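Brilness Kitchen Bench
Tabletop manipulation station and evaluation kit

Product overview | Method | Results | What's in the kit | Setting up | Specifications | Ordering

The Brilness Kitchen Bench is a fixed evaluation station for small robot arms. It consists of a play kitchen, an arm mount, a set of small objects and the software that runs and records trials. It was put together at our Jirkgate workshop for groups who train manipulation policies and want scores that can be compared from one month to the next, and between one room and another.

It is sold as a complete station or as an object and software kit for groups that already have a play kitchen and an arm.

Why a fixed station

Most labs test a policy by putting some things on a table, running it, and noting whether it worked. The person doing the test usually knows which policy is running. They also tend to put the objects where the arm has done well before. Both habits push scores up, and they do so by different amounts for different people.

We measured this before we built the product. Two operators tested the same policy on the same task, with no layout guide, and their success rates differed by more than the gap between the two best policies we had at the time. With the layout procedure described below, the difference between operators dropped to a level we could no longer separate from chance. The policy had not changed at all.

The method

The bench uses what we call the Jelínek procedure, after the street where the first version was set up. It has two parts: matched layouts and blind paired trials.

Matched layouts. Each trial starts from a stored layout. The software shows the operator a faint overlay of the stored starting picture on top of the live view, and the operator moves the objects until the two line up. A layout gives the place of each object, which way it is turned, and whether it lies flat or leans on something. Leaning and overhanging starts are included on purpose. Policies trained on tidy counters often fail on them, and a real counter is seldom tidy.

Blind paired trials. Policies are compared in pairs. For each layout, the software runs policy A and policy B in a random order, and the operator resets the objects in between. The operator is not told which one is running. Scores are entered after each run on a short form: target reached, target held, target placed, and anything else disturbed. Names are only revealed when the full set is finished.

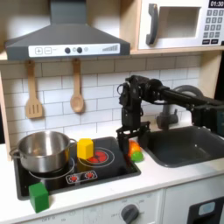

A pair takes two resets, and resets are where most of the working day goes. We looked at several ways of cutting this down. Letting the second policy start from wherever the first one finished was the quickest, but it made the pairs useless, as the second policy was being asked to do a different job. Scripted resets by the arm itself worked for blocks and failed for most other things. In the end we kept the manual reset and put our effort into making the overlay quick to match. A practised operator does a reset in about 25 seconds.

Results

The study behind the product covered 2,003 scored trials across six policies, all run on the same model of arm. The main findings are these.

Ranking settled early. The order of the top three policies stopped changing after 463 trials. The remaining trials narrowed the error bars and did not alter the order. Groups who only need to know which of two policies is better can stop well before the full set.

Small round objects were the hardest. Every policy did worse on these than on blocks, and the usual failure was a roll at first contact. A slower final approach helped two of the six policies and made no difference to the others.

Shiny surfaces mattered less than we expected. We had assumed that reflections from metal cookware would upset the vision side of the policies. They did at one lighting level, with the lamp low and to one side, and hardly at all otherwise. We now ship the lamp with a fixed bracket so that this condition can be switched in or left out.

Disturbed objects were badly under-reported. When operators scored freely, knocks to nearby objects were left off the form in a good many trials. Making the field compulsory fixed this. It also changed one ranking: a policy that had come second on plain success fell to fourth once knocks were counted against it.

We did not test soft objects, liquids or anything with a hinge. The results should not be read as covering those. We also used a single arm type throughout, and we have no figures yet on how far the rankings carry over to another.

Harpreet Doucette ran the study and wrote the scoring software. The full write-up, with the per-layout tables and the raw scoring forms, comes with the kit as a PDF and a set of plain CSV files.

What's in the kit

Complete station:
Play kitchen, assembled and fixed to a base board
Arm mounting plate with four hole patterns
Camera post and clamp
Lamp with fixed bracket
Object set
Software licence, one station
Printed operator guide

Object and software kit:
Object set
Lamp with fixed bracket
Software licence, one station
Printed operator guide

The arm and camera are not included with either version. The object set is packed in a Pelletti compartment case. Spare objects can be ordered singly, and we match replacements to the original batch for colour where we can. If a replacement differs visibly, please record a new layout set before you go on comparing scores.

Setting up

Allow an afternoon. The base board needs a level table that does not rock when the arm stops suddenly. Bolt the arm plate down before fitting the camera post, or you will be reaching over the post to get at the bolts.

Once the camera is in place, run the alignment routine. It checks the live view against a reference and tells you which way to turn the clamp. Do this at the start of each session. A clamp that has been knocked by even a small amount will shift every layout by the same distance, and the scores will look fine until you compare them with last month's.

Keep the room blinds in the same position throughout a paired set. If daylight reaches the bench, we suggest running both halves of a pair one straight after the other and not leaving one overnight.

Using your own layouts

You can record new layouts from the operator screen. Arrange the objects, press Store, and give the layout a name. The software will ask for a second operator to match it from the overlay before it is added to a set. If the second operator's version is too far from the first, the layout is held back. This catches arrangements that look simple but cannot be repeated, such as a block balanced on a rim.

We recommend at least 3 layouts per task for a quick check, and the full supplied set for anything you plan to publish.

Specifications

Supported policies: any that accept camera images and return joint or gripper commands through the supplied Python interface
Scoring export: CSV
Video export: one file per trial, named by layout and run order
Operating system: Linux
Network: not needed during trials
Power: mains, one socket for lamp and one for arm supply

Known limits

The overlay works from one camera only. A second camera can be recorded but is not used for matching.

The random order is set when a session is opened. If a session is closed halfway through a pair, that pair is dropped and has to be run again.

The play kitchen is a play kitchen. Its surfaces mark if an arm is driven into them at speed, and we do not cover this under the warranty. Replacement parts are kept in stock.

Ordering

Stations are built to order and the next batch leaves Jirkgate in October. The object and software kit is normally in stock. Please tell us which arm you use when you ask for a quote, so that we can drill the plate to suit if none of the four patterns fits. University orders can be invoiced after delivery.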